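About Stirnance

Stirnance is a small school of bread and slow cooking at the bottom of Flaltberg, in the building that used to sell carpets. If you lived here back then you will remember the carpets. The smell took two winters to leave, and on a damp morning in November we still get a hint of underlay before the ovens come up.

The school was started by Sota Sakamoto, who had spent 13 years baking for a hotel that wanted every roll to look like every other roll. He got very good at it and rather tired of it. The first class was a rye evening with more chairs than students. One person had come for the carpets. She stayed, made a respectable loaf and now teaches our pastry weekends.

We keep classes small enough that everyone gets a bench and a share of the good oven. The other oven is called Shimada, after the street it was bought on, and it runs hot at the back left corner. You will be told this when you arrive. You will forget, and you will take home one dark loaf, which is the traditional souvenir of a first visit.

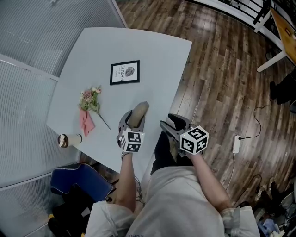 Most people begin with the weekend course: sourdough on the first day, flatbreads and a long soup on the second. After that you can come for single evenings in whatever order you like. The laminated dough evening does ask that you have taken something else first, a rule we brought in after an incident with 200 croissants and a warm room. We would also steer you away from booking it the night before anything important.

Our flour comes from Stillix, a mill up the valley that answers the phone when it feels like it. The flour is very good and slightly different every season, so the recipe sheets have gaps where the water amounts should be. We fill them in with pencil on the morning. Students who work in accounting find this upsetting. They usually come around by lunch.

Lunch, by the way, is included. It is soup and yesterday's bread at the long table, and there is butter enough to embarrass a visiting cardiologist. Tell us when you book if you don't eat something and we will cook around it. We can manage most things, though a person who avoids wheat entirely may want to ask themselves a few questions before paying the deposit.

There is parking behind the building for people who enjoy reversing. Everyone else takes the 366 bus, which stops outside the pharmacy, and walks down the hill. The door sticks – push low and to the left.

If you have a question about a course, write to us or come by in the afternoon. Mornings are for dough, and whoever picks up the phone will have it on their hands.

1139 shares
13 comments

Recent from the school
Feeding a starter you have neglected since spring
Four soups for stale rye
Why your crust goes soft overnight
Gift vouchers and how to use them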